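Tiltham launches Gulline tabletop sorting service for small kitchens and workrooms

White-armed system goes on offer in March, with hire from a single month

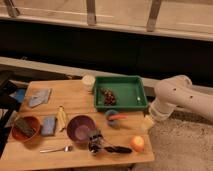

The Gulline arm at a table set with bowls, sponges, utensils and a green tray.

Share this: 23 shares | 2 comments

Tiltham has opened orders for Gulline, a single-arm robot supplied with software, fitting and support for picking up and putting away everyday objects on a table. The service is meant for places where small items have to be tidied, grouped or laid out many times a day, such as teaching kitchens, craft rooms, day centres and the back rooms of small cafes.

Gulline will be available to customers from March. It can be bought outright or hired by the month, and both routes include delivery, a site visit and a training session for staff. The company is taking orders from its base at Tirilholm, where the arm has been developed and tested.

The arm is fixed to one side of the work area and reaches in over the table. A two-fingered gripper is supplied as standard. Customers do not need to fit a special surface. Gulline is designed to be used at an ordinary table, with the bowls, trays and containers the customer already has.

Most robot arms on sale to small organisations are set up for one part or one package, and have to be set up again when that item changes. Gulline has been built for mixed objects. Soft things such as sponges, thin things such as spoons, and round things such as fruit each need a different approach from the gripper, and the software chooses the approach for each item in turn. Where it cannot settle on one, the arm stops short of the object and asks for help through the control screen.

The software is called Mathew. It runs on a small computer supplied with the arm and does not need a permanent internet connection. Staff give instructions by picking an item and a destination on the screen, or by choosing a saved routine. A routine might be to put all fruit in one bowl, to clear utensils into a tray, or to return every object to the position it had at the start of the day.

Mathew comes with a starting library of 2115 household and kitchen objects. Customers can add their own by placing the item on the table and following the steps on the screen. New objects are kept on the customer's own machine and are not shared with Tiltham unless the customer agrees to it in writing.

"We wanted a robot that could be put beside a table people already use," said a spokesperson for Tiltham. "A lot of the work went into the small, awkward things. A spoon lying flat is harder for a gripper than a box ten times its size, and customers have far more spoons than boxes."

Trials took place at Tirilholm over the winter. The trial tables were laid with a changing mix of kitchen items, cleaning items and small toys, and the mix was altered between sessions so that the software did not come to rely on one layout. In all, 101 sessions were completed before the company closed the design. The changes made as a result include a slower final approach, a softer grip setting for fruit, and a clearer warning on screen when two objects are touching.

Gulline is not intended for washing up, for hot pans or for work with knives. It should not be used with open containers of liquid. The arm is limited to light objects and slows down when a person's hand comes into the work area. Tiltham advises customers to keep an adult in the room whenever it is switched on, and the training session covers how to stop the arm and how to start it again safely.

What is included

Each Gulline order contains the arm and gripper, a side mount, the Mathew computer and screen, a stop button on a cable, and a spare pair of gripper fingers. The mount can be placed on either side of the table. A printed guide is supplied, and a large-print version can be requested at no extra charge.

The site visit is carried out before delivery. A fitter checks the table height, the floor and the lighting, and marks out the space the arm will need. Large windows are not a problem in most rooms, though strong low sun across the table can make objects harder for the system to pick out, and the fitter may suggest turning the table or adding a blind.

Training takes half a day and is open to as many staff as the customer wishes to bring. Refresher sessions can be booked later on and are charged separately.

Hire and purchase

The shortest hire period is one month. Customers who hire first and then decide to buy will have their first 2 months of hire taken off the purchase price. Prices depend on the length of hire and the distance from Tirilholm, and are given in writing after the site visit. There is no charge for the visit itself.

Support is by telephone and email during working hours. If a fault cannot be put right from a distance, Tiltham will send a replacement arm and collect the faulty one. Software updates are supplied on a memory stick or by download – customers can choose either when they order.

The first delivery round has places for 23 customers. Orders received after those places are filled will go into a second round, for which dates will be confirmed later in the year. Organisations that would like to see the arm working before they order can ask for a demonstration at Tirilholm, and are welcome to bring a box of their own items to try on the table.

About Tiltham

Tiltham designs and supplies light robot arms and the software that runs them. Gulline is its first product to be offered with fitting and training as a single service. Enquiries about orders, demonstrations and press loans should be sent to the sales office at Tirilholm.

ENDS

Get our news by email. Enter your address to receive the Tiltham newsletter. You can unsubscribe at any time.

We use cookies to remember your settings and to count visits to this site. Accept | Manage cookies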